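Progress report, community supper program at Sirnivska House
10 August 2022
To: Normunds Mockus, Tolton Fund
From: Inese Vītola

Hi Normunds,

You asked for something short this time, so I'll try (no promises!). The suppers are going well, better than I expected back in February when we had one working burner and a borrowed soup pot. We have now served 249 meals, and people have started bringing their neighbors, which I love.

We still do one long sitting in the main hall, but I'd like to add small family tables for people who find the hall too loud. Povilas thinks four seats to a table is the right size and I agree with him.
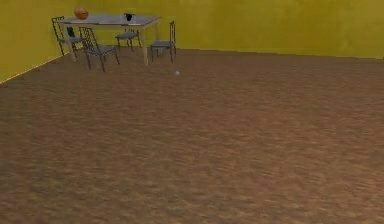

A table with four chairs, the size we have in mind.

Cooking first. Kęstutis has taken over the menu and he's a bit of a tyrant about onions, but the food has improved so much that I let him get on with it. We do soup and bread every time, then a hot dish, then whatever fruit is cheap. The lentil stew went down badly twice and we've dropped it. The barley and mushroom one goes so fast that the late arrivals miss out, so we've started holding a pan back for them.

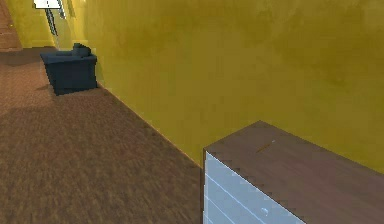 Getting people through the door is still the part I worry about most. The posters did next to nothing. What worked was Tõnu going around the Tully apartments in the evenings and talking to people on their steps, so we're going to do a lot more of that. I'd also like the supper rooms to feel less like a waiting room, and a warm mustard yellow on the walls, a bit mottled like old plaster, with a dark navy armchair by it, is pretty much what I have in my head. Paint isn't in this year's budget, I know. I'm just telling you what I daydream about!

Now the money. Of the 2000 you gave us for the half year, 800 is left. Most of the rest went on food, plus a big order of bowls and spoons from Ollitz that came late and one lid short (they've promised to send it). Gas cost more than I'd planned for.

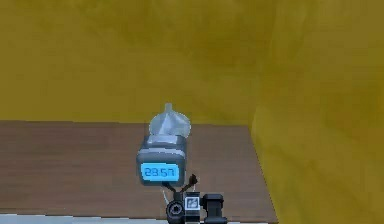 I moved a little over from the printing line to cover it, and I hope that's all right with you. If you'd like the receipts before the fall, say so and Povilas will scan them. He has them all in a shoebox, in order, I swear.
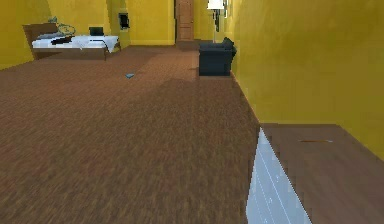
What's next

We want to start a second supper each week once school is back. For that we need 20 more folding chairs and one more person who can run the kitchen when Kęstutis is away. I've asked two people and one of them said maybe. Tõnu wants to try a breakfast too, but I've told him to wait until spring.

Could you let me know if the second payment is still coming on the same schedule? And do come and eat with us, any week you like. We'll hold some of the barley back for you.

Inese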